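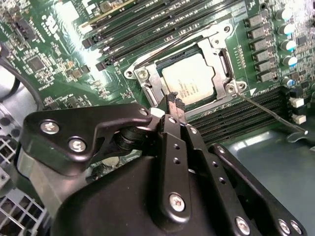
Fongchan Phetsri wants the socket check moved ahead of the drives this time, says too many people get to it last and rush it. Fine by me - new order below. Comments are mine unless noted.

BENCH CHECKLIST, DESKTOP TOWERS, 04/09/2018
Dernia bench

1. Power cord out, wrist strap on. OK
2. Tower on its side, open side up. OK
3. Socket frame screws. Look at the corners, snug only. Don't lean on the driver.
4. Socket lever. Check it isnt bent. Never let it spring up, hold it all the way.
5. Heat spreader. Old paste off before anything else goes on. No paste on the board, none on the frame.
6. Memory. Latches closed both ends. Push straight down, not at a slant.
7. Capacitors. Tops flat? Any bulge = stop, red tag, goes to the Ludivska shelf.

Share 12 | Comments 30 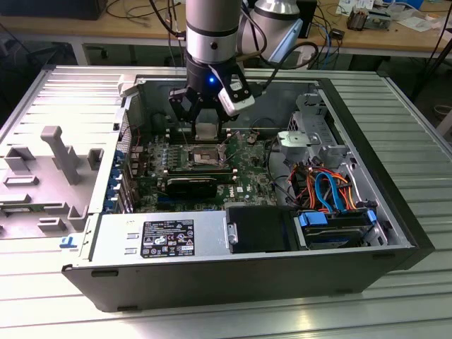 Bench Safety Sheets, Vol. 12, p. 30

8. Graphics card. Seated full length, slot latches shut. The blue ones snap if you force them, we have no spares till January.
9. Power supply. Label readable. Do NOT open the unit, ever. Not a bench job.
10. SATA cables. Blue ends pushed home at the drives. No sharp folds.
11. Power wires. Clear of any fan before the side goes on. Tie if needed - loose tie, leave slack.
12. Drive cage. Watch fingers, sheet metal edges. Gloves if you're reaching under.
13. Loose screws. Tip and listen. Somebody skipped this on the Kisar batch and we got a short.

Fails: write the item number and one line why. "Bad" is not a reason. Initial every page, unintialed sheets come back to you.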